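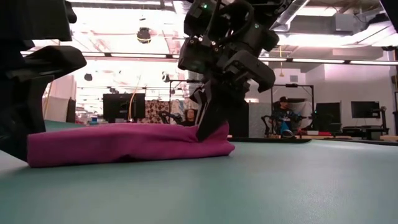

Two hands for soft things: a talk with Hema Arumugam about the Kakix kit

When I asked Hema Arumugam to describe her product in one sentence, she thought for a long moment and then said: "It is a pair of arms for people who want to work with cloth and who do not want to build the arms first." She is the product lead for Kakix, a two-arm tabletop kit that the company Nosow began to deliver in February 2024. We spoke for a little more than an hour, first at her desk and afterwards standing next to one of the work tables, where it was noisier but easier to understand what she meant.

The kit contains two arms with grippers, the cables, a controller box and the software. The table is not included. I asked about this because several readers wrote to me with the same complaint. "Yes, I know this complaint," she said. "We tried to sell a table in the beginning. The transport cost more than the table, and then the customer already had a table which he liked better." What Nosow gives now is a drawing with the hole positions and a short page of advice about surfaces. They recommend something smooth and of one colour, and in their own rooms they use a green one. Pink cloth on green is a good pair for the cameras, she told me, and much of their practice cloth is pink for this reason.

I wanted to know why a company would choose cloth, which everybody in this field calls difficult. Arumugam worked before with rigid parts, in a firm that made small metal housings. "A metal part is polite," she said. "You put it down and it stays as it was. With a towel, you touch one end and the other end has also changed. You press, and there is a small hill beside your finger that was not there before." She showed me this with her own hand on a folded piece, pushing down with one finger until the fabric rose next to it. The software must accept this little hill and continue. In the first version it did not accept it, and the arm opened and started again from the beginning, many times.

The fingertips are the part she likes most to talk about. On the Kakix they are broad, and the customer can change them with 3 screws. Genji Sugiyama, who designs them, joined us for this part of the conversation. He told me that he made 104 versions of the tip before the one that is now in the box, and that he has kept all of them in a drawer. "A narrow tip goes under the cloth easily, but it makes a mark and it lets the second layer escape," he said. "A broad tip holds two layers together, but you must come down at an angle. If you come straight down you only push the cloth away." He does not think that the present tip is the final one. For thick towels he is content. For thin lining fabric he is not, and he asked me to write this.

So who buys it? I expected to hear about big laundries, but Arumugam shook her head. The buyers until now are mostly university groups and a few small firms which repair or sort textiles. One of the first was Galleretti, a family business that rents table linen to restaurants. They have two kits and use them for napkins and for the folded cloths which go under bread. "They called us a lot in the first weeks," said Arumugam. "It was good for us. They found that the instructions for the start position were wrong on one page."

In comparison with the Noguchi arms, which many readers will know, the Kakix is slower and it carries less. Arumugam did not try to argue about this. A folding task that needs strength is not for her kit, she said, and when a customer asks for boxes or tools she sends him to somebody else. The price of the Kakix is 2,731 euros for the pair. A spare set of fingertips costs 249 euros, and here I said that I find it expensive. Sugiyama looked at the floor. Arumugam answered that the set contains tips for both arms and the screws, and that they hope to lower the price when they can order larger quantities.

My own time with the kit was short, so I can give only a few impressions. The control by hand is comfortable and I understood it after some minutes. The cable at the upper part of the arm goes in a loop, and I would like to have a clip there. The green lamps are small, but I could see them well from my chair. The manual is clear in most chapters, but the chapter about calibration uses two different words for the same step, and I lost time with this.

I asked at the end what comes next. A software update is planned for March, with a better way to save a fold and repeat it with a cloth of another size. Sugiyama wants to finish the tip for thin fabrics before the summer, but Arumugam would not let him promise it. "Write that he is working on it," she said, and he agreed that this was correct.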